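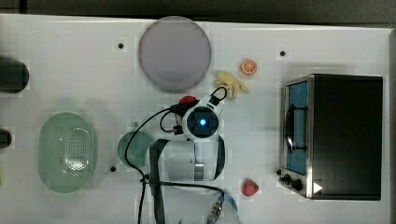 Toy kitchenware and play food on a white tabletop, including a round plate, an oval green colander, an orange slice and a small bunch of bananas.

Play food

Play food, also called toy food or pretend food, is a class of toy made to represent items of food and drink. It is usually sold and stored with toy kitchenware: plates, cups, pans, colanders, trays and cutlery, made either at a reduced scale or at a size close to that of ordinary household goods. Play food is used in homes, child care centres, preschools, play groups and toy libraries, most often in the area known in Australian services as the home corner.

The term does not cover food that can be eaten, modelling dough shaped by the child, or display replicas of the type used in restaurant windows. Doll's house food, made to a fixed miniature scale for collectors, is normally treated as a separate subject.

Contents
1 Terminology
2 Materials
3 Common forms
3.1 Fruit and vegetables
3.2 Prepared food
3.3 Kitchenware
4 Scale and colour
5 Construction
6 Use in early childhood settings
7 Storage and cleaning
8 Safety
9 Wear and repair
10 Collections
11 See also

Terminology

Catalogues divide the field in different ways. In most of them "play food" refers to the foods alone and "tea set", "dinner set" or "cookware set" to the vessels. A "kitchen set" may contain both, and sometimes includes the toy stove or sink. A single food item is called a piece. A piece that separates into parts is a cutting piece, and a half or quarter of it is a segment. The word segment is also used for the natural divisions of a citrus fruit, which leads to some confusion in parts lists, where an orange slice with its segments marked on the face is still counted as one piece.

Materials

Four groups of materials account for nearly all play food.

Plastics. Hollow plastic pieces are light and cheap and can be washed. They are made by blow moulding or by joining two injection-moulded shells. Softer grades give a skin that can be squeezed. Rigid grades are used for plates, cups and colanders, either opaque or tinted and see-through.

Wood. Beech, maple, birch and rubberwood are common. Pieces are turned, sawn or milled, then painted or stained. Wooden pieces are heavier than plastic pieces of the same size and do not tolerate soaking.

Textiles. Felt, cotton and crocheted yarn are used for pieces intended for very young children, and for flat foods such as fried eggs, lettuce leaves and slices of cheese. Filling is normally polyester fibre.

Card and composition. Pressed paper, plaster and salt dough were used widely before plastics became cheap. They are now found mainly in home-made sets and in older collections.

Mixed sets are common. Services that buy second-hand goods tend to end up with plastic fruit, wooden bread and metal pans in the same tub.

Common forms

Fruit and vegetables

Fruit is the largest group in most sets. Shapes are chosen that can be recognised from any side and that survive simplification. The banana is produced both as a single fruit and as a small bunch joined at the stem. The bunch is moulded in one piece, with the fingers spread enough to release from the mould. Oranges and lemons are made whole, halved or as a slice. In a slice, the rind is shown as a band along the outer edge and the flesh is divided by raised or printed lines.

Apples, strawberries, tomatoes and capsicums are commonly made in red, and are easily mistaken for one another when the stalk or calyx is missing. Leafy vegetables are more difficult to mould and are often made in felt or thin flexible sheet. Root vegetables are well suited to turning in wood.

Prepared food

Prepared foods include bread, pizza, sausages, eggs, sandwiches, cakes and ice cream. Many are stacking pieces. A hamburger set, for instance, has two bun halves and several discs placed between them. Regional items such as lamingtons, meat pies, dumplings and sushi are sold in smaller quantities, and some services make their own in felt.

Packets, tins and cartons are a related form. Empty household packaging is frequently used in place of manufactured pieces.

Kitchenware

The most common vessels are the plate, the bowl and the cup. Plates are round in most sets and have either a flat face or a shallow rim. Flat plates stack closely but allow round fruit to roll off. Dishes with a raised edge hold loose pieces better.

The toy colander is a basket with a pattern of holes through its base and, in some designs, its sides. Round and oval outlines are both made. Small round holes are preferred to long slots, which can trap fingers. A smooth rolled rim stiffens the basket and gives a grip where there are no handles. Colanders are used at the water tray as well as in the home corner, and are often borrowed from one to the other.

Full-size kitchenware is also used. An ordinary plastic side plate or drainer is cheaper than its toy equivalent, lasts longer and is easily replaced.

Scale and colour

Play food does not follow a single scale. Within one set, a pea pod may be larger than life and a watermelon much smaller. Makers adjust size to suit the hand and to keep pieces above the limits for small parts. As a result, a slice of orange may be nearly as large as a whole apple, and a bunch of bananas may fit on a side plate.

Colour is simplified in the same way. Each food is normally given one main colour and at most two secondary colours. Paler tones, such as mint green, lavender grey and soft yellow, are used in some sets in place of the stronger primary colours. Pale pieces show dirt sooner. They also have less contrast against a white bench or table, and some services lay a darker cloth for children with low vision.

Construction

Joined shells are closed by glue, welding or a snap fit. Welded seams are the most durable. Snap-fit seams open under load and can let water in, after which the piece must be drained and dried before it is put away.

Cutting pieces are held together by hook-and-loop dots, magnets or pegs. Hook-and-loop dots make a tearing sound when separated with a toy knife, and this is part of their appeal. The dots collect lint and lose grip over time. Magnets must be fully enclosed. Pegs need closer tolerances and are mostly limited to wood.

Surface detail is moulded in, printed, or painted by hand. Moulded detail lasts longest. Printed pips and segment lines wear first at the edges.

Use in early childhood settings

Play food is used in unstructured pretend play and in planned activities. Planned activities include sorting by colour or type, setting a table, matching a piece to a picture card, taking orders from a menu, and moving pieces between containers by hand or with tongs. Transfer from a plate to a colander and back is a common early task, as both vessels are open and the piece stays in view.

A working surface should be flat, clear of unrelated toys and low enough for a seated child to reach the far side. Two or three vessels and a small number of foods are enough for a pair of children. Larger quantities tend to be tipped out and left.

The Fluston Toy Library divides its holdings into tubs of no more than 30 pieces, each with a printed list fixed inside the lid. Vessels are listed before foods. A bunch of fruit is entered as one piece, and a cutting piece is entered under its number of parts.

Storage and cleaning

Pieces are stored dry in ventilated tubs or baskets. Nesting vessels are placed at the bottom, flat plates on their edges along one side, and foods on top. Textile pieces are kept apart from plastic ones.

Plastic pieces are washed in warm water with mild detergent, rinsed and air dried on a rack. Hollow pieces with a vent hole should not be held under water. Wooden pieces are wiped with a damp cloth and dried at once. Textile pieces are machine washed in a bag if the label allows it. Colanders need a brush, as residue from dough or sand sets in the holes.

Dishwashers are suitable only for pieces marked for them. Thin plates can warp on the lower rack.

Safety

The main hazards are choking on small parts, sharp edges on broken shells, exposed magnets, and coatings that are not suitable for mouthing. Most countries set legal requirements for toys intended for children under three years. Pieces that closely resemble real food may be subject to further rules where they could be mistaken for it.

Pieces should be checked at each pack-up. Any piece with a split seam, loose stalk or lifting paint is withdrawn. Full-size kitchenware used as a toy should be free of chips and should not be returned to the kitchen.

Wear and repair

Failures differ by material. Rigid plastic cracks at the rim, soft plastic becomes tacky, wood loses its paint at corners, and felt pills. Tinted see-through dishes develop fine scratches that cloud the surface but do not affect use. Hook-and-loop dots can be replaced with adhesive dots, though a sewn or stapled dot should not be replaced with a glued one in pieces for children under three. Cracked vessels are not worth repairing.

Collections

The Achterberg Play Collection at Gresemia holds 200 catalogued pieces of play food and 101 vessels, mostly from domestic sets. The earliest are painted plaster fruits on a card tray. A separate drawer contains 18 colanders and strainers in tin, enamel and plastic. The drawer is open to visitors by appointment each October. A smaller group of felt foods is held at Brenden and is not on display.

The list of holdings was last revised on 24 May 2023.

See also

Home corner
Pretend play
Tea set
Toy library
Toy stove
Water tray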